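Let Ullport Stay a Little Hard to Find

Every September my cousin's kids ask me why I drive 88 miles to spend a long weekend in Ullport, population 1,623, when the coast is closer. I never have a good short answer, so here's the long one.

Ullport sits in the bend of Turnent Creek, with the old Adamczyk mill on one bank and the Dando orchards climbing the hill behind it. You come in over a one-lane bridge (wave at whoever lets you go first, they'll remember if you don't) and the first thing you smell is apples. I love it! I've loved it since I was small enough to get lost in the corn.

Now the county wants to put up new highway signs, widen the bridge and call the whole place a "heritage corridor." I've read the plan twice, and I still couldn't tell you what a corridor does that a valley doesn't. It promises up to 58 new parking spaces by the mill. Where are they going to go? On the meadow, that's where, the same meadow where people spread out blankets for the harvest supper.

I'm not against visitors, I'm one of them. The bakery could use the business, and the mill roof has needed fixing for years. So fix the roof! Put the money there first, and into the footpath along the creek, which washes out every spring and gets patched with whatever gravel is lying around.

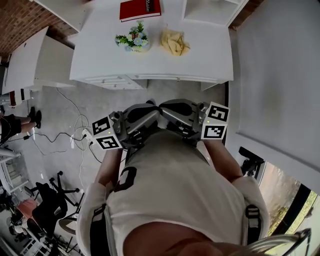 What I'd Ask For Instead

Leave the bridge alone. It slows everybody down, and slow is how you notice the stone walls and the crooked little cemetery on the hill. Print a decent walking map and keep a stack of them at the bakery counter. Open the mill on weekends through the fall, even if it's only the ground floor.

And if the signs have to come, make them small ones, please. I found the place fine with a paper map and a wrong turn at the feed store.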